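Vuveck Demonstration Recorder
Set-up and Recording Guide

Section 4. Recording a cable task by hand

Read Section 3 (Fitting the head camera) before you begin. The steps below apply to hand demonstrations. For demonstrations by remote control with the Joly handles, go to Section 5.

4.1 Preparing the table

1. Clear the table of everything that is not part of the task.
2. Place the cables in one pile within easy reach of both hands.
3. Sit so that your forearms come in from the left and right of the view and the pile stays visible between them.
4. Open the Distside panel and check the preview. If a window washes out part of the table, move the pile to the side away from it.
5. Set the clip limit to 110 seconds. Longer clips are split when they are uploaded.

Note: Mixed cables are allowed. Enter each type in the task sheet before the first clip.

4.2 Separating a cable

1. Press Record and hold both hands still until you hear the tone.
2. Pinch one cable between thumb and fingers and lift it clear of the pile.
3. Bring the other hand to the free length and draw it out slowly. Keep the cable in view.
4. If the pile lifts with it, lower the cable, loosen the crossing strand and lift again. Do not stop the clip. The retry is useful to the model.

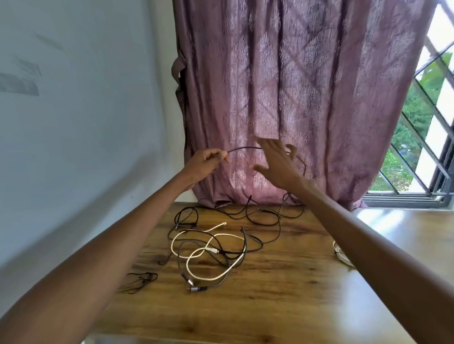

Figure 4-1. Lifting a black cable from the pile with the left hand, right hand open.

CAUTION: Do not pull on a connector to free a knot. The arm will copy the pull with more force than you used.

5. Lay the freed cable flat before you coil it. Pause, then go on to 4.3 in the same clip.

4.3 Coiling

1. Hold the cable near one end and form a small loop.
2. Feed the rest around the loop with the other hand. Turn the loop toward you if your fingers hide the connector.
3. Set the finished coil down on the side of the table away from the pile.
4. Hold both hands still, then press Stop.

Record at least 24 good clips per operator. Take a break after every 10.
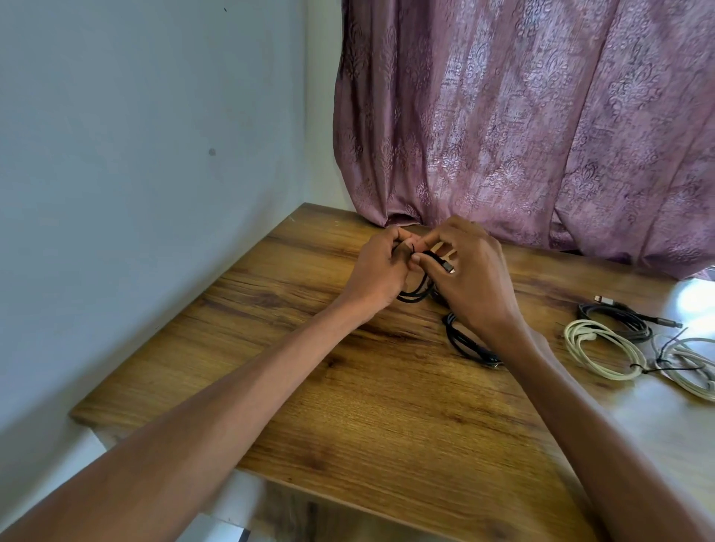 HAND DEMONSTRATIONS > CHECKING YOUR CLIPS

Play back each clip before you label it. Both hands should be in view whenever they are working on the cable, and finished coils should lie apart from each other.

Mark a clip Reject if:
- a hand leaves the view while holding a cable
- a cable falls off the table
- code 557 shows in the log (hand tracking lost)

Note: A slow clip is not a bad clip. Keep it.

Send questions about labels to Florian Fleury at the Illesgate office. Include the clip number and the log file.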